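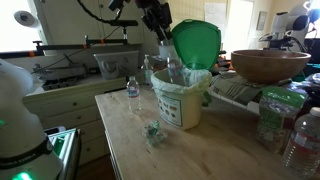
Sunee Nilsuwan asked whether people who already sort their food scraps can still apply. They can. The study needs both kinds of household: those with a compost bucket in daily use and those starting from nothing.

## Call for participants: kitchen waste sorting study, Grustholm

Trurkine is recruiting households in Grustholm for a study of how food scraps, plastic bottles and film wrapping are separated in home kitchens. The study compares sorting errors with the place where the bucket is kept: on a table, on a counter, or inside a cabinet.

### Who can take part

- Households of 2 to 4 people, all living at the address full time
- At least one adult who cooks at home on most days
- A kitchen with a sink and a clear surface large enough for a countertop bucket
- No garbage disposal in use during the study period

Renters and owners are equally eligible. Households that compost in their own yard may apply but must send the study bucket's contents to the collection point for the full period. Places are limited to 116 households.

### What participants do

1. Keep the supplied bucket at the assigned spot. The spot changes once, at the midpoint.
2. Use only the supplied liner bags. Fold the edge of the bag over the rim before closing the lid.
3. Put food scraps in the bucket. Bottles, caps and wrapping go in the separate bag.
4. Tie off and label each full liner with the household code and the date.
5. Bring liners to the Kerr Street collection point twice a week.
6. Fill in the log sheet at each liner change. An entry takes one line.

Liners are opened and weighed at the collection point. Plastic found among the scraps is recorded by type and weight. Errors do not affect payment, and participants should not re-sort a liner before drop-off.

### Supplied items

Bucket, liner bags, bottle bags, labels, log sheets and a pencil. The bucket may be kept afterward. Unused liners must be returned.

### Payment

Payment is made in two parts, at the midpoint and at the end. The second part requires a complete log. Amounts are listed on the application form.

### How to apply

Request the form from Gordon Li at the Grollach building, front desk, extension 2387. Quote "kitchen sorting" and state the number of people in the household. Completed forms must be received by 18th November. Applicants will be told the result by mail, together with their household code and first bucket position.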